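产品安全标识与说明文字写作
第三讲讲义：警告标签怎么读、怎么写
授课：蔡晨曦（Chenxi Cai）

各位同学好。上一讲我们聊了说明书的目录和标题，拖了一点堂，谢谢大家的耐心。这一讲换一个小得多的题目，小到只有几厘米见方：贴在东西上的警告标签。别看它小，我当年入行，头一份差事就是替一家叫 Wakach 的小厂改标签，改了整整一个夏天，到现在走在街上看到三角形还会停下来读一读，家里人早就习惯了。
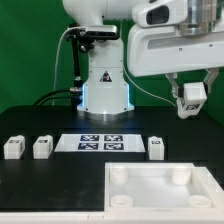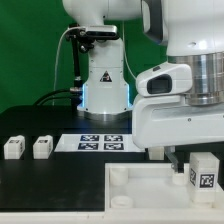 图3-1、图3-2 白色立柱正面的三角形警告标签

一、先说形状

我们读标签，其实是先读形状，再读颜色，然后读图形，文字往往排在最后。三角形让人想到“当心”，圆圈加斜杠让人想到“不许”，实心圆让人想到“必须这样做”，方形和长方形多半只是告诉你一件事，比如出口在哪里。这套习惯大家从小在马路边、楼道里就学会了，所以写标签的人不必从零教起，只要别跟它对着干就好。

我见过对着干的。Jasillow 出过一款家用切面机，设计师觉得三角形太凶，破坏了圆润的外形，就把“当心夹手”放进了一个淡粉色的小圆里，还配了一朵花边。样子确实可爱，可是大家拿到手里都以为是商标。后来改版时又换回了三角形，外形也没见得难看到哪里去。

二、图形要画什么

图形最好画“会发生什么”，少画“这是什么零件”。画一组齿轮，懂机械的人看得明白，不懂的人只觉得这里有齿轮；画一只手被两个齿轮夹住，谁都往后缩一缩。同样的道理，画一杯冒着热气的水，也许有人会以为可以泡茶（真的有同学在作业里这样解读过，我觉得很有道理，给了他高分）。

感叹号是个特别的例子。三角形里放一个感叹号，意思是“这里有事，请去看别处的说明”，它自己并不说是什么事。所以单独用感叹号的时候，旁边一定要有文字，或者说明书里一定要有对应的一节。要是翻遍说明书也找不到，读者下次再看到感叹号，就不会去翻了，这笔账是算在我们写字的人头上的。

三、文字怎么写

标签上的文字，一般有这么几层意思：危险是什么，不理会它会怎样，应该怎么做。三层都写当然好，可是地方就那么大，往往只能留下两层。我的建议是宁可省掉道理，也要留下动作。读者站在机器旁边，手已经伸出去了，他需要的是“断电后再开盖”，至于为什么，可以回到说明书里慢慢讲。

下面是 Whitelaw 一台面包烘干柜上的标签，左右两种写法，请大家念出声来比较：

原文：本设备于运行过程中及停止运行后之一定时间内，其内部表面可能处于较高温度状态，请用户予以充分注意。
改后：内壁高温，小心烫伤。停机后等5分钟再伸手。

念原文的时候，我总要在中间换一口气。“之一定时间内”到底是多久？“予以充分注意”又是怎么个注意法？改后的句子短了许多，还多给了一个具体的时间。顺便说一句，这个时间一定要去问工程师，千万不要自己估。我年轻时估过一次，被人客客气气地请去喝了一下午茶，从此再也不敢了。

还有几个用词上的小毛病，批作业时年年见到，在这里一并提一提。“请勿随意触摸”里的“随意”可以去掉，不然好像郑重地触摸就没有关系。“非专业人员禁止操作”里的“专业”要说清楚是哪一种专业，电工和厨师都是专业人员。“注意安全”几乎等于没说，能不用就不用。至于“后果自负”，请大家答应我，这辈子都不要写。

四、翻译来的标签

这一节的材料是罗伊辛·邓恩老师（Róisín Dunne）给的，她做英文技术文本校对多年，上个学期来我们班听课，课后拿出一叠旧标签，我们俩坐在教室里看到天黑，连晚饭都忘了。

英文标签有一套信号词，DANGER、WARNING、CAUTION，轻重是有区别的。中文常见的对应是“危险”“警告”“注意”（也有写“小心”或“当心”的）。麻烦在于，译者如果没有一张固定的对照表，同一台机器上就可能一处译成“警告”，另一处译成“注意”，原文却是同一个词。读者不会去查原文，他只会以为两处的轻重不同。所以开工之前，先把信号词定下来，写在一张纸上贴在屏幕旁边，整个项目都照着它来。

另一个麻烦是长度。英文缩写多，换成中文有时反而省地方，有时却怎么也塞不进去。Trornitz 的一款园艺粉碎机，标签上给中文留的位置只有两行，译者把字号缩了又缩，缩到要凑近进料口才看得清，这就太危险了。碰到这种情况，请去跟排版的同事商量，把标签做大一点，或者把次要的话挪走。字号是安全的一部分，不要轻易让步。

五、贴在哪里

标签要贴在人做动作之前就会看到的地方。盖子里面的危险，标签贴在盖子外面；要弯腰才能碰到的地方，就想一想人弯腰之前眼睛看着哪里。也要想到手和抹布：常常被擦到的地方，印得再好也会磨花。还要留意底色，白底上的黑边很醒目，换成深灰的外壳就要另想办法，通常是给标签垫一圈浅色的边。

贴得太多也不好。一块面板上挤着七八张标签，看上去很尽责，可是人的眼睛会自动把它们当成花纹。遇到这种情形，我会拉着工程师一张一张地问：这一条能不能靠改设计来解决？加一个挡板、换一个把手，往往比添一张标签可靠得多。写字的人能劝掉一张标签，也是一份功劳。

课后作业

1. 在家里、宿舍或者食堂找2张警告标签，抄下全文，画出图形（画得不像没关系，我自己画的手常常像萝卜）。
2. 任选其中一张重写，并用300字以内说明你改了什么，为什么这样改。
3. 找一位没上过这门课的朋友，让他只看图形、不看文字，说说自己会怎么做。把他的原话记下来，不要替他润色。

作业请在下周一上课前交给我，纸质或者电子版都行。拍照的同学请注意，厨房和机房里的标签，等设备停了再凑近去看。下一讲我们讲折页说明书，请带一份药品说明书来，越皱越好，我们要练习把它重新折回去。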